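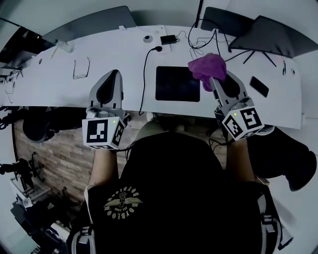 Clearing and wiping down a long white desk

A long white desk shows dust and cable clutter sooner than a dark one. This procedure covers a full clear and wipe of a single desk with a built-in panel, a grommet hole and loose power cables. It applies to the Denlow and Gisler desks on the upper floor and to most other desks with a smooth painted or coated top. Check the maker's care sheet first if the top is oiled or waxed wood.

What you need

One dry cloth for dust
One damp cloth, well wrung out
Washing-up liquid, a few drops in a bowl of warm water
A soft paintbrush, 10 mm wide or near it
Reusable cable ties, the hook-and-loop type
A shallow tray for small items
A separate lens cloth if glasses are kept on the desk

Step 1. Take off the small items

Start with whatever can be scratched or swept off by accident. Eyeglasses go first. Pick them up by the bridge, fold the temples in and put them in a case or on the tray with the lenses facing up. Do not use the desk cloth on the lenses.

Next collect the small pieces that gather along the back edge, such as bits of clear plastic and thin sticks. Sort them on the tray at the end of the job. Sorting them on the desk means moving them twice.

Step 2. Deal with the cables

Switch off at the wall before unplugging anything. Follow each cable by hand from its plug to its far end. If two cables look the same, put a paper label on both ends of each before they are separated.

A power adapter standing near the back edge usually has far more cable than the distance requires. Undo the tangle from the loose end. Pulling on the adapter tightens the loops. Once the cable is free:

– lay it out straight along the desk
– fold the spare length back and forth in runs as long as your hand
– fasten the bundle once, in the middle, and leave the tie loose enough to turn

Do not wrap cable tightly round the adapter. The strain falls where the cable enters the body, and this is where it tends to fail.

A cable that hangs over the front edge will be caught by knees and chair arms. Where it is long enough, take it to the back and down through the grommet hole. If the plug will not pass through, feed the other end up from below. Some grommets have a cap with a slot, and the cap must come off first.

Step 3. Dust the top

Use the dry cloth crumpled in the hand, not folded flat. A crumpled cloth holds more grit in its creases and drags less of it across the surface. Work from the back edge to the front in overlapping strokes. On a curved desk, follow the curve. Lift the cloth at the end of each stroke and shake it out over a bin when it stops picking up dust. Any colour of cloth will do, but wash a strongly dyed one separately before its first use, as the dye can mark a white top when damp.

Step 4. Clean the panel, outlet and grommet

These parts are done dry. Run the paintbrush along the gap where a panel is set into the surface, with the bristles angled outwards so that the dirt is carried on to the desk. Brush round the rim of the grommet in the same way. Wipe the face of the outlet with a clean part of the dry cloth. No liquid is to be used within a hand's width of any opening.

Step 5. Damp wipe

Dip the second cloth in the soapy water and wring it until it no longer drips. Wipe in the same direction as before. For pen marks, hold the damp cloth on the mark for a minute, then rub lightly. Avoid scouring pads and powder cleaners, as they dull a white finish permanently. Go over the top once more with plain water and dry it straight away.

Step 6. Put things back

Wait until the surface is dry to the touch. Reconnect the cables, check that none is trapped under a desk leg, and switch on. Return the glasses to a place well away from the edge. Empty the tray and throw away what has no use.

Repeat the dry dusting weekly and the full procedure monthly.

Last revised 2019-02-02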